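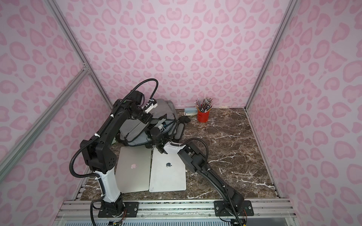
RELLTHORPE, March 26, 2006. Funarix, the office supplier that would like everyone to go home with the right bag, today opened bookings for Pack It Properly, a one-hour class in getting a laptop into a backpack and out again in the same number of pieces.

The class follows a survey of 95 Funarix customers, 60 of whom admitted to carrying a computer in the same compartment as their lunch. A further 19 preferred not to say.

"People will spend a month's wages on a laptop and then drop it in on top of a bunch of keys," said Ashraf Hajji, who designed the course and has replaced two screens of his own. "We start with the bag on the table and everything out of it. Most people haven't seen the bottom of theirs for a while."

Pupils learn to close the lid, check for stray pens, and slide the computer in flat against the back panel. Chargers go in last, in a front pocket, with the lead wound loosely. Those who carry two laptops, one for work and one for the work they are not supposed to do at work, get ten minutes to themselves near the end. A soft cloth goes between the pair.

A trial run at the Hermans building drew good reviews and one complaint about the biscuits, which has been dealt with.

Classes begin in July at the Cikasen Rooms, Rellthorpe. Funarix hopes to teach about 1,000 people in the first year and will be pleased with fewer. Bring your own bag. Sandwiches should be removed beforehand.

Comments

deskbound_jo: Ten minutes for two laptops is nothing. Mine take that long to find.

P. in Rellthorpe: Is there parking at the Cikasen Rooms or is it the usual?

Marrow: It's the usual.

tallbloke: I was one of the 19.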